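Progress report to the Donati Fund
The Gastitz Lane Community Orchard and Fruit Share
July 2, 2023

Hello Brunello,

You asked for something readable this time, so I've left the spreadsheet to speak for itself and I'm just going to tell you how we've been getting on since January. Mostly well! There are a couple of things that haven't gone to plan and I'll get to those too.

The trees first. We put in 23 new ones over the winter, on the lower slope where the allotments used to be, and all but two have taken. The two we lost were both plums at the boggy end by the stream, and I should have listened to Mrs Ravov next door, who told me that corner floods. We'll put willow there and try the plums again further up. The older apples had a proper prune for the first time in years (we paid for a tree surgeon for two days, which is the biggest single line in your grant so far) and they looked terribly bare in March, but they blossomed like mad and there's a lot of small fruit on them now. I'll be thinning them this week.

The Fruit Share is the bit I'm proudest of. You'll remember the idea was that people with a tree in the garden and no time to pick it could ring us up, and we'd come and pick, leave them a third, take a third for the pickers and pass on the last third to the lunch club and the food bank. We've now got 218 households signed up, which is well past what I promised you in the application. Most of them are apples and pears, as you'd expect, with a surprising number of figs on the south side of town and one enormous walnut. The first real picking is cherries and that started last month. We had 463 punnets out of six gardens, and the lunch club made so much cherry cake that they've asked us to slow down a bit.

Transport was a headache in the spring. The van we were promised fell through when the Clustia garage closed its hire side, and for a few weeks I was driving fruit about in my own car, which still smells of it. Since then we've bought a second-hand cargo bike with money moved over from the van hire line (I did write to you about this, and thank you for the quick reply). It can't manage the hill up to Ravov Road with a full load, so we go round by the park instead. Slower, but everyone waves.

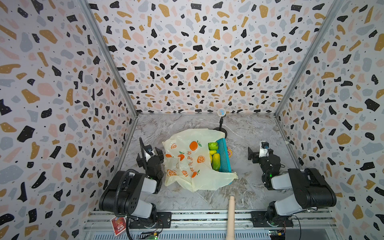
So what happens to the fruit that's too bruised to give away? It goes for juice and chutney, and anything past that goes on the compost heaps behind the shed.

The juicing has been a slow starter. We've got the press, and it's been cleaned and tried out on a few shop apples, but the kitchen at the hall needs a deeper sink before we can get it signed off for making things to sell. The plumber has been twice to measure and hasn't come back yet. I'm chasing him. Until it's done we can only make juice for our own events, so the £761 I'd put down as income from bottles this summer isn't going to turn up before autumn at the earliest. I've taken it out of the forecast and trimmed the printing to match — we'll do one leaflet instead of three, and I think one was probably enough anyway.

School visits have gone nicely. Three classes came in blossom time and did bee spotting, and one of the teachers has asked for a regular slot from September, which I've said yes to before working out who'll run it. The pruning workshop was full with a waiting list. The grafting one was half empty, and I suspect the word put people off, so next winter I'm calling it "make your own apple tree" and we'll see.

Spending is close to where we said it would be. We're a little over on tools (loppers go missing, I don't know where) and a little under on travel. Nothing is left owing to anybody apart from the last bill for the fencing, which I'm holding back until they come and rehang the gate.

Coming up, we've got plums from the end of the month if the weather holds, then the big apple push. I need more ladders and more people who don't mind going up them. I'd also like to talk to you at some point about whether the grant could cover a few paid hours for whoever answers the phone, as it rings all through supper in picking season and at the moment it's my phone.

Do come and see us when the early apples are ready. Wear old shoes, the lower path is still muddy.

With very best wishes from all of us at the orchard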